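Jan 21, 2021

I promised to some people in our neighborhood repair group that I would write down my visit to the Böttcher reuse center, so here are my notes. I took them on paper, in three languages, and it was not easy to read them again at home.

The center is in an old bread factory at the end of the bus line. From the last stop you walk 11 minutes, first along the canal and then past a garden shop which is closed in winter. There was ice on the path and I walked slowly. The door for visitors is not the big one with the name on it. It is the small gray door on the left side, and you must ring twice.

Edeltraud Diekmann opened for us. We were a small group that day, all with masks, and she asked us to keep distance on the stairs. She has worked there for 13 years and she remembers when the whole house still smelled of rye bread. I tried to smell it too, but I could only smell coffee.

## The receiving hall

Everything that people bring comes first to this hall. There are shelves up to the ceiling for lamps, radios, kitchen machines and office things. Each object gets a paper card with a number and one sentence about what is wrong. I liked to read these cards. One said "works, but only in the morning."

In the past year they received 2746 objects, and this surprised me, as they were closed for many weeks. Mrs. Diekmann thinks that people stayed at home and finally opened their cupboards. What cannot be repaired is taken apart, and the good pieces are kept. Computers are a large part of it. Schools ask for them very much now, when the children must learn from home, and an old desktop can often be used again with a little more memory and a clean system.

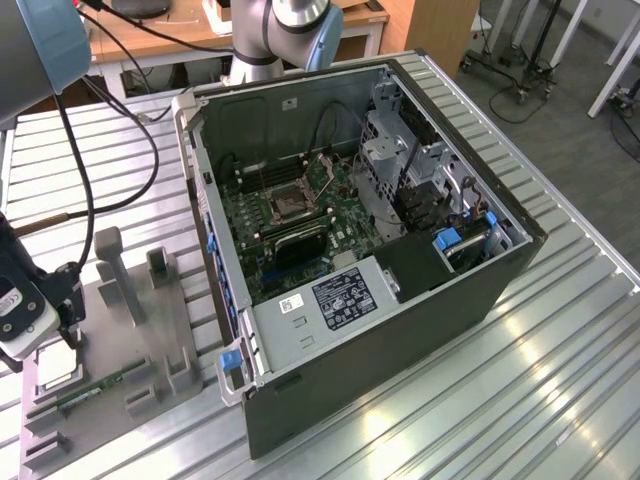

## The part store

For me this was the best room. It is long and narrow, with wooden drawers from the time of the bakery. On some of them you can still read the names of flours. Now there are screws, switches, knobs and small motors inside. Leonor Calado takes care of the store, and she knows the drawers by heart. I asked for a knob for my mother's oven, a model which is not made anymore. She opened the drawer with the word "spelt" on it and gave me two to compare. The second one had the right shape. I paid 80 cents and I was happy the whole afternoon.

She explained also how she sorts. First by size, then by age, and only in the end by maker. In our group we always sort by maker, and then we have eleven boxes with almost nothing in them. I want to propose her way at our meeting in February.

Small electronic parts need more care than knobs. A memory card should be held by its sides, and the gold contacts should not be touched with the fingers. 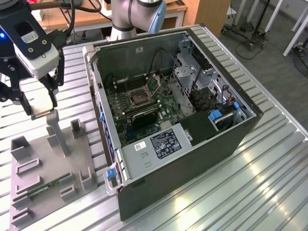 She keeps such cards in paper envelopes with the date on the outside, and she does not mix the old types with the newer ones. I had not thought about this before. At home I have a biscuit tin where everything lies together, and I will have to look through it.

## Lunch and the talk

We ate in the former oven room, everybody at an own table because of the rules. The soup was potato with leek, very good, and the bread came from another bakery, as Mrs. Diekmann told us a little sadly.

After lunch Till Hagedorn gave a short talk about money. The city pays the rent, and the rest comes from the shop on the ground floor. Lamps sell best and printers sell worst. I asked if they would lend us their tool list, and he wrote down my address.

The shop was closed for the public, but we could look through the glass. I saw a green desk lamp that I would like to have. The next visit for groups is planned for February, if the rules allow it. Please take warm shoes, the halls are not heated.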